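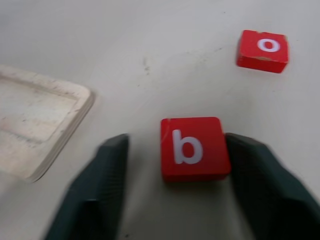

회사 소개

젯스카(Jetska)는 나무 글자 블록을 만들고, 고치고, 다시 짝을 맞춰 내보내는 회사입니다. 직원은 43명이고 로봇 팔은 7대입니다. 로봇 팔은 직원 수에 넣지 않습니다. 한번은 조직도에 넣어 본 적이 있는데, 연말에 누가 로봇의 인사 평가를 쓸 것인지를 두고 회의가 길어져서 도로 뺐습니다.

우리가 하는 일

어린이집과 유치원, 도서관, 언어 치료실에서 쓰는 알파벳 블록 세트를 제작합니다. 절반은 새 제품이고 나머지 절반은 수선입니다. 수선이란 이런 일입니다. 기관에서 몇 년 쓴 블록을 상자째 보내옵니다. 상자 안에는 우리 블록과 남의 블록, 가끔은 크레파스와 단추, 먹다 만 것으로 짐작되는 과자가 함께 들어 있습니다. 이것을 나누고 닦고, 칠이 벗겨진 것은 다시 칠하고, 없는 글자를 채워서 돌려보냅니다. e는 늘 모자라고 q는 늘 남습니다. 왜 그런지는 모릅니다. 창고에 있는 q로 담을 쌓자는 제안이 해마다 나오고 해마다 기각됩니다.

블록은 인쇄가 단순합니다. 색 하나에 흰 소문자 하나. 단순해서 쉬울 것 같지만 소문자 b와 d와 p와 q는 돌리고 뒤집으면 서로 닮아 버리는 글자들이라, 오후 네 시쯤 되면 사람 눈에는 전부 한 글자로 보입니다. 이 회사에서 자동화 이야기가 처음 나온 시각도 오후 네 시였습니다.

자동화를 시작한 사연

시작은 손목이었습니다. 분류 작업대에서는 한 사람이 한 시간에 블록 902개를 집었다 놓은 기록이 있습니다. 지금도 휴게실 벽에 그 숫자가 붙어 있는데, 자랑하려고 붙인 것인지 경고하려고 붙인 것인지는 의견이 갈립니다. 기록을 세운 직원은 다음 날부터 보름간 왼손으로 국을 떴습니다.

그래서 경영진이 로봇 팔을 들이기로 했습니다. 발표 자리의 분위기는 좋지 않았습니다. 대표가 "여러분의 일을 덜어 드리겠습니다"라고 했는데, 듣는 쪽에서는 "덜어"라는 말이 어디까지인지 궁금할 수밖에 없었습니다. 결국 그날 저녁 노사가 종이 한 장을 썼습니다. 로봇 때문에 내보내는 사람은 없다, 로봇 때문에 생긴 일은 원래 그 일을 하던 사람에게 먼저 묻는다, 로봇 때문에 빨라진 만큼을 야근으로 되돌려받지 않는다. 문장이 매끄럽지 않은 것은 저녁 아홉 시에 썼기 때문이고, 지금껏 고치지 않은 것은 고치자고 하면 다른 조항까지 손대게 될까 봐서입니다.

첫 로봇은 4월에 들어왔습니다. 설치 기사가 하루면 끝난다고 했고, 석 달이 걸렸습니다. 블록을 너무 세게 쥐면 칠에 자국이 남고 너무 약하게 쥐면 작업대 밑으로 굴러갑니다. 초기의 로봇은 두 가지를 번갈아 했습니다. 그때 블록을 주우러 다니던 사람들이 지금 우리 회사의 로봇 담당입니다. 무릎을 꿇고 배운 기술이라 잘 잊지 않습니다.

지금의 작업대

로봇은 블록을 하나씩 집어 옮깁니다. 어느 글자인지, 모서리가 상했는지, 색이 맞는지를 화면에 표시하고, 확신이 없으면 사람을 부릅니다. 부르는 소리는 직원 투표로 정했습니다. 후보 가운데 제일 덜 거슬리는 것이 뽑혔고, 한 달 뒤에는 제일 거슬리는 소리가 되어 있었습니다. 소리는 분기마다 바꿉니다.

사람은 부름을 받으면 가서 봅니다. 칠이 조금 떨어져 나무가 드러난 블록을 다시 칠할지, 사포로 다듬어 그냥 둘지, 폐기할지는 사람이 정합니다. 기준서가 있기는 합니다. 그런데 기준서에는 "경미한 손상"이라고 적혀 있고, 경미함에 대한 견해는 작업자마다 다릅니다. 도장반은 너그럽고 검사반은 엄격하며, 두 반은 점심을 따로 먹습니다.

작업대와 트레이에는 늘 거뭇한 얼룩이 조금씩 있습니다. 손님이 오는 날마다 닦자는 말이 나오지만, 나무와 칠을 다루는 곳이 새하얗다면 그날 일을 안 한 것이라는 도장반의 반론이 아직까지 이기고 있습니다. 출고하는 블록은 따로 닦으니 안심하셔도 됩니다.

사람에게 달라진 것

손목 보호대 구입비가 줄었습니다. 대신 안경을 바꾼 사람이 늘었습니다. 하루 종일 집던 사람들이 이제 화면을 보기 때문입니다. 한쪽이 편해지면 다른 쪽이 바빠진다는 것을 총무과는 영수증으로 먼저 알았습니다. 지금은 한 시간마다 화면 보는 사람과 수선하는 사람이 자리를 바꿉니다.

직함도 달라졌습니다. 분류원이던 분들이 "공정 운영 담당"이 되었습니다. 명함을 새로 찍어 드렸는데 가족들이 무슨 일을 하느냐고 다시 묻는다고 합니다. 급여표도 함께 바뀌었습니다. 직함만 바꾸려던 초안이 있었다는 사실은 모두가 알고 있으며, 초안을 쓴 사람은 지금도 송년회에서 그 이야기를 듣습니다.

잃은 것도 적어 둡니다. 예전 분류 작업대는 여섯 명이 둘러앉는 자리여서 회사의 소식이 전부 거기서 돌았습니다. 누가 이사를 가는지, 어느 집 아이가 취직했는지를 블록을 고르면서 알았습니다. 로봇 옆에는 둘이 서고, 팔이 움직이는 동안은 목소리를 높여야 합니다. 불만이 쌓여서 오전 열 시 반에 공식 휴식을 넣었습니다. 생산성 자료에는 이 시간이 "라인 조정"으로 되어 있었는데, 이번에 "휴식"으로 고쳤습니다.

로봇의 이름과 프로그램

분류에 쓰는 프로그램은 자커(Zarker)라고 부릅니다. 사내에서 만들었고, 사내에서 만들었다는 점이 화면 곳곳에서 드러납니다. 단추 하나에는 아직도 "임시"라고 쓰여 있습니다. 누르면 잘 작동하고 무엇이 임시인지 아는 사람이 없어서 그대로 씁니다.

수선 이력은 프레쿠스(Prekus)라는 장부에 남깁니다. 원래는 종이 장부의 이름이었습니다. 전산으로 옮긴 뒤에도 종이 장부를 따로 쓰는 분이 계신데, 지난겨울 전산이 멈춘 이틀 동안 회사가 그 공책 한 권으로 돌아간 뒤로는 공책값을 회사가 냅니다.

배우러 오시는 분들께

쿠(Khoo) 교육실은 공장 2층에 있습니다. 비슷한 자동화를 앞둔 작은 작업장의 직원분들이 와서 사흘 동안 우리 작업대에서 함께 일합니다. 첫날은 로봇 없이 손으로 블록 200개를 분류합니다. 손으로 해 본 사람이라야 로봇이 어디서 헤맬지 짐작하기 때문입니다. 둘째 날에는 로봇에게 잡는 자리를 가르치고, 셋째 날에는 로봇이 떨어뜨린 것을 줍습니다. 셋째 날이 가장 길다는 후기가 많습니다.

경영자만 단독으로 신청하시는 경우는 받지 않습니다. 그 일을 실제로 하는 직원이 적어도 한 분은 함께 오셔야 합니다. 이 조건 때문에 취소하신 회사도 있고, 두 분이 와서 사흘 내내 서로 말을 안 하다가 마지막 날 나란히 작업대 밑에 들어간 회사도 있습니다. 그 회사는 그 뒤로 해마다 명절에 과일을 보내옵니다.

견학과 문의

견학은 오전에만 합니다. 오후 네 시에는 여전히 b와 d가 같은 글자로 보이고, 그 시간의 직원들은 손님에게 썩 친절하지 않습니다. 수선을 맡기실 때는 상자에서 과자를 빼 주십시오. 블록 세트에 q가 더 필요하신 기관은 언제든 연락 주시면 배송비만 받고 보내 드립니다.

이 소개글은 2025년 10월 13일에 고쳐 썼습니다.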